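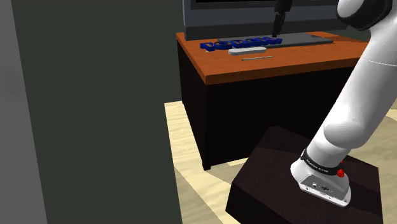 How far has the hedgerow work got since March?
We have planted 3340 metres of new hedge across the Odon valley farms, and the last stretch, on the slope above Mindoreck, will go in once the ground softens.

Progress report to the Mogensen Fund
Sep 24, 2020

First of all, thank you for your patience over the summer, and for the kind note that came with the second payment. It was pinned up in the office at Jestden for weeks, and it cheered us more than you might think during a dry spell when we were carrying water uphill in borrowed milk churns.

Planting
The new lines are mostly hawthorn and blackthorn, with hazel, field maple and a little dog rose mixed in. We had meant to use more spindle, but the nursery ran short and we didn't want to hold everything up for one plant. Two of the farms asked for a standard oak every so often along their boundaries, and we were very happy to say yes (the farmers are paying for those themselves).

Losses have been heavier on the south-facing banks, as we feared they would be. We lost 112 plants on the steepest one, nearly all of them hawthorn, and the voles had a hand in it too. Replacements are on order and will come out of the sum we set aside for this, so we aren't asking you for anything extra. On the lower ground by the river the young hedge has done beautifully, and in places it is already up past the tops of the guards.

Laying and repairs
The older hedge at Mindoreck, which had gone very gappy at the bottom, was half laid before we had to stop for the nesting season. We'll pick it up again this winter, starting from the gate end, where the sheep have been getting through. It's slow work and I'd rather it was done properly, so please don't be alarmed if the next report shows only a modest length finished.

Training days
We held fewer of these than we promised, and I'm sorry about that. The spring ones were called off altogether. When we could meet again we kept the groups small and stayed outdoors, and 28 people have now had a full day with billhook and mallet. Several have asked to come back for the winter laying, including a couple who want to do their own garden boundary and have already bought the gloves!

Money
Spending is close to plan. Stakes and binders cost more than we'd allowed for, but we saved on van hire by keeping the tools in a barn at the Odon end, kindly lent for nothing. We have £1000 left in the training line and would like your permission to carry it over into next year, when we hope to put on the days we missed.

What comes next
Over the winter we'll replace the lost plants, finish the laying at Mindoreck and check every guard along the river before the floods come up. We'd also like to talk to you about aftercare. Young hedges want weeding for three or four years, and our present grant stops after two. I don't have a firm figure for you yet, but I will send one with the next report.

If any of you would like to come and walk the new lines, you'd be very welcome. Late October is lovely, though do bring boots, as the track from Jestden is in a poor state after the timber lorries.

With warm thanks from all of us,
The Jestden hedgerow project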